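Building a Two-Armed Bench Robot in a Shared Workshop
Handout for session 6: hands, cables and the earphone task
Notes by Tahmineh Sadeghi

Before you come on Saturday

Please read the homing notes from last time and bring the laptop you used for the joint exercise. Anyone still on the old version of Grikus (our control program) should update it at home, as the workshop wifi is slow when we all do it at once. The bench opens at half past nine.

Where we have got to

By now both arms on the Mosoti build move when we ask them to, stop when we ask them to, and come back to the same place within a couple of millimetres. For something put together on a trestle by people who mostly started out making bookshelves, I think that's wonderful! Last session was all about hard things: wooden blocks, a mug, the lid of a jam tin. Hard things are kind to a beginner. They stay where you put them and they have the same shape when you come back to them.

This week we go soft. Cables, cords, thin bags, anything that changes shape when you touch it. I've been looking forward to this part since July.

1. Why cables are difficult

When the robot holds a block, knowing where the hand is tells you where the block is. With a cord you know the bit between the fingers and very little else. The rest hangs, swings, curls up and remembers how it was coiled in the drawer. Try it yourselves at home: hold a phone lead by the middle, close your eyes and point to where the plug is. You'll be a good way off, and you have had years of practice.

Three words we'll use:

Grasp point: the place on the object where the fingers close.
Free end: any end that isn't held. A phone lead held in the middle has two. Wired earphones have three, and they don't all weigh the same.
Settling time: how long you wait after a move before you trust what the camera tells you.

2. The earphone task

Earphones are a lovely test object. They're cheap, they weigh almost nothing, and they have a stiff plug at one end, a fork in the cord and two round buds at the other. Everything that makes cables awkward is in there, at a size that fits on a small bench. 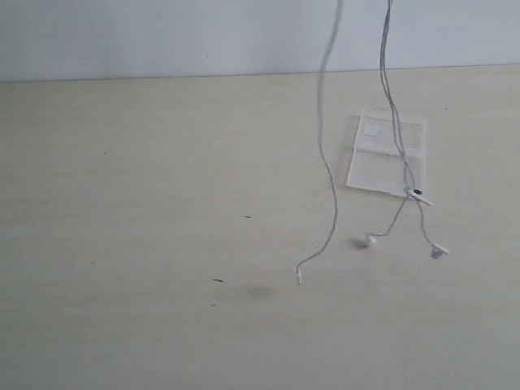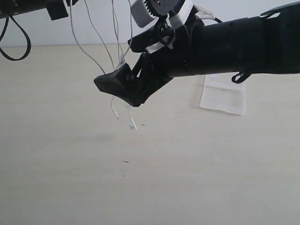
The task in full is: pick up the earphones from the table, lift them clear, carry them to the marked spot and lower them so that the plug touches down first. We break it into stages in Grikus and each stage must pass before the next one runs.

Stage A, approach. Fingers open, come down slowly, stop 6 mm above the table. Sum-yee Chien set this height after we scraped a fingertip, and I'd ask you to leave it alone.

Stage B, close. Use the soft setting. A cord is much thinner than a block, so the fingers travel nearly all the way shut and the motor has little room to slow down.

Stage C, lift. Straight up, no sideways movement at all. We wait 2000 milliseconds at the top for the swinging to die away. You can try a shorter wait if you like, but write down what you used!

Stage D, carry and lower. Keep the speed under 36 on the slider. Faster than that and the buds start to go round each other, and then you've got a plait.

3. The fingers

The Bremik finger pads we began with were smooth, which was grand for blocks. A round cord can roll between them. Two things have helped so far: a narrow strip of rubber on one pad only, and closing across the cord at right angles. With rubber on both pads the cord tended to stick when we let go, so we peeled one side off again. If you have other ideas for pad material bring a scrap along, the screws take two minutes to undo.

4. The robot's own cables

A related job, and one I should have put in session 2. The arm's wiring needs enough slack for the wrist to turn the whole way, and no more. Before every run, with the power off, move the wrist by hand from one stop to the other and watch the wires. If anything pulls tight or rubs, fix it before you switch on. Tape is fine for an afternoon, and clips are better for anything you mean to keep.

5. Exercises

5.1 Run stages A to C ten times from the same starting position. Note the grasp point each time, measured from the fork in the cord.
5.2 Repeat with the cord coiled first. Which stage fails most often?
5.3 Open log 2141 in the Dodow folder. The lift looks perfect in the joint readings and yet the earphones were dropped. Find the line where the finger position changes, and suggest a check that would have caught it.
5.4 (For those who want more.) Sketch how the second arm could steady a free end without the two arms meeting. Paper is fine.

Sum-yee will be at the far bench from two o'clock for anyone stuck on 5.3. Next session is bags and cloth, so start saving thin packaging.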